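Why Do Wires Have Coloured Coats?
Tiltville Children's Science Library
Last updated: October

This website uses cookies to help us improve our pages. Accept / Manage settings

Almost every electrical item in a home contains wires. A wire has two main parts. The inside is metal, usually copper, and electricity can travel through it easily. The outside is a coat of plastic or rubber, and electricity cannot easily pass through that. A material that lets electricity through is called a conductor. A material that holds it back is called an insulator.
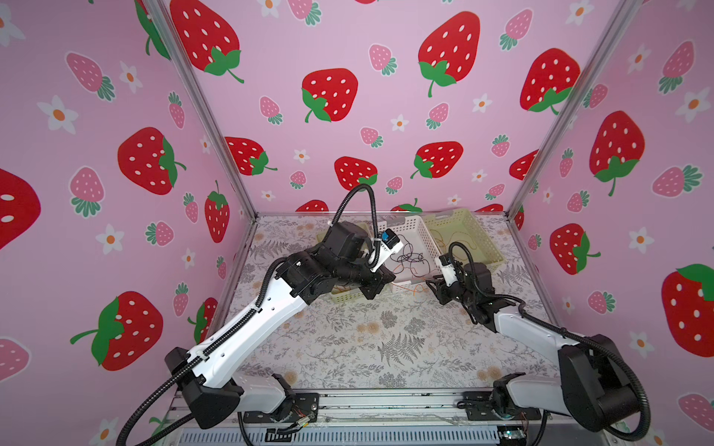 The coat has an important job. If two bare wires touch, electricity may take a short cut between them. This is called a short circuit, and it can make the wires very hot. The coat also protects people. A wire with a split or worn coat should never be touched, and an adult should be told straight away.

Insulators were not always made of plastic. Early electrical workers wrapped wires in cotton, silk, paper or a natural gum taken from trees. These materials could rot, crack or let in water.

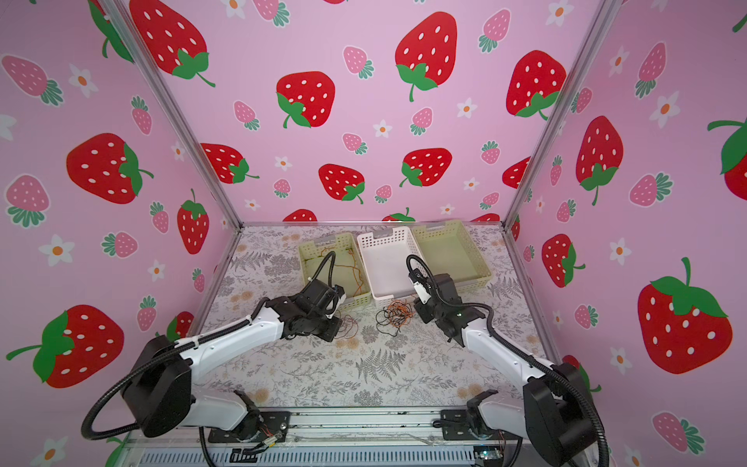
Colour helps people to tell one wire from another. In a modern British plug, the brown wire is live, the blue wire is neutral, and the wire with green and yellow stripes is the earth wire. Other equipment may follow different rules. In many battery toys, red is used for the positive side and black for the negative side.

Long ago, the colours in British plugs were red, black and green. Some old buildings still have wires in the older colours behind their walls, so electricians must know both sets.
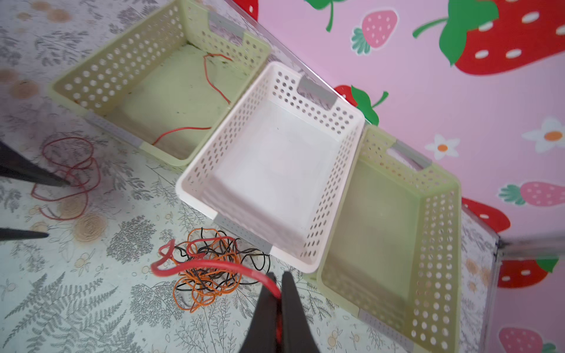

Old wires should not go into the household bin. Copper can be melted and used again many times without losing its quality. At the Skaller recycling centre in Tiltville, machines strip and chop the cable, and the metal is then separated from the plastic. The centre can take up to 554 kilograms of cable each Friday.

Readers were invited to tell us what they had learned about wires at home or at school.

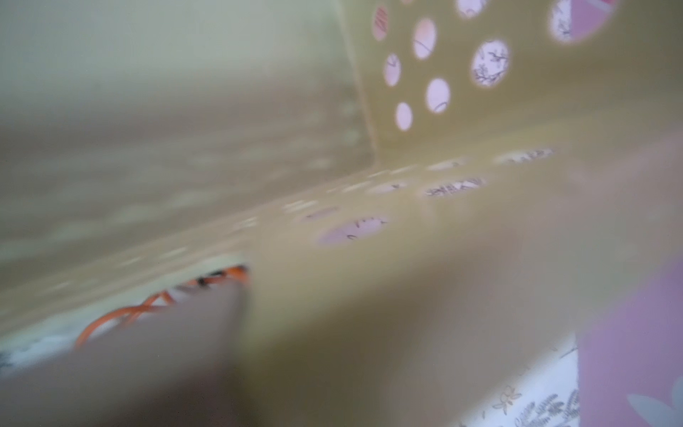
Özkan wrote that our page should also mention glass, as the power lines near Tramitz hang from glass discs, and glass is an insulator too. My class made a circuit with a bulb and tested a spoon, a rubber and a coin, the letter went on, and the rubber was the only one that kept the bulb dark.

Sign up to our newsletter for new pages every month.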